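Civalside Clothes Exchange: spring sorting

The spring collection at Civalside closed on Tue 28 April, and we would like to thank everybody who brought a bag. The total is 1,409 pieces, more than we expected when we put the posters in the windows of Bickerstaff Street. Most of it came in the last days, as every year, and the corridor was for a while difficult to pass.

Sorting is now going on in the back room, in the mornings. We work with one table and one box at a time — it is slower, but the piles do not mix. Every piece is opened fully before it is decided where it goes. Trousers and shirts are easy. Knitted things take longer, and children's clothes take the longest, as the sizes on the labels are so different from one maker to another. 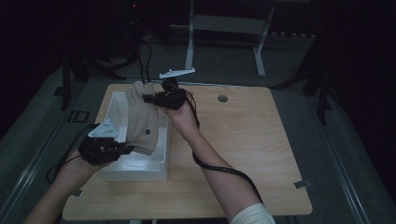 Please check your clothes for small damage before you bring them. A missing button is not a problem for us, and a small hole can often be repaired, but it helps very much if you pin a piece of paper to the place. On plain light fabric, like the beige piece held over the white box, even a small dark spot is quickly noticed, and then one of us must look closely if it is a hole, a button or only dirt. On dark or patterned fabric we can miss it completely, and the person who takes the piece home finds it later.

We also ask you to empty the pockets. This spring we found 2 house keys and a library card. They are waiting at the desk of Mandis, the bakery next door, which keeps our lost things in a tin.

The exchange itself will be in the Testanano hall, as in autumn. Nearly 35 tables are promised to us, so there will be more space between the rows. Coats will hang by the entrance this time — last year they fell from the chairs all afternoon. Bring your own bags, please, we have only few to give.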